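Thread: drying and folding towels when you have no garden, no dryer and no proper airer. I've done it this way since last August and it works well enough.

First, the towels themselves. Mine are plain white cotton, bought as a pack from Zesta. Two have gone grey at the hems. The rest are fine.

Don't overload the machine. I used to put the whole lot in at once and they came out twisted together like rope. Half a load is plenty.

Spin speed: 1000 is enough for hand towels. Going higher gets more water out but mine felt stiffer for it, so I went back down.

Shake each one hard before you hang it. Two or three good snaps. It lifts the loops and gets most of the creases out before they set.

If you've no airer, use chair backs. An office chair is better than a dining chair for this -- the back is wide and you can wheel it out of the way when someone wants to get past.

Hang it so the two sides are even. If one side is longer it slides off in the night and you find it on the floor.

One towel per chair. Doubling up means the middle stays damp and then the whole thing smells by morning.

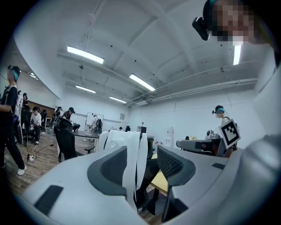

White towel over a chair back in the first one, white cloth all crumpled up in the second.
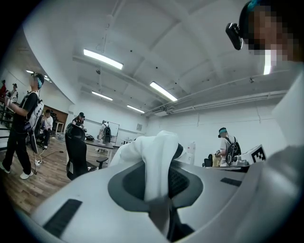
Can you fold a towel that's still slightly damp?
Leave it another hour or two. A damp towel will fold flat enough, but it goes musty in a pile and takes the others with it.

Folding next. I do it on a table, never on my knee. Lay it flat, smooth it from the middle outwards, then fold it in half lengthways.

Then in thirds. Edges go inside so the stack has a clean fold at the front. My shelf is 50 cm deep and thirds fit it, quarters don't.

Bath sheets are a different matter. They're 136 cm long and too much for a chair, so those go over the door. Put something over the top edge first if the paint marks easily.

Fabric softener: I stopped using it. Tried the Vilto one for a couple of months and the towels felt nice but pushed the water about instead of soaking it up.

A cup of white vinegar in the drawer now and then does more. The smell goes once they've dried.

Small cloths and dusters I don't fold at all. They go in a basket by the sink and get pulled out as needed. Folding them was taking longer than the cleaning.

Put the clean ones at the bottom of the stack and take from the top. Otherwise the same two get used all year and wear through.

Someone asked about the hooks in my last thread -- they're from Duser, the stick-on sort. One has come off the tiles so far. I wiped the wall down and put it back up.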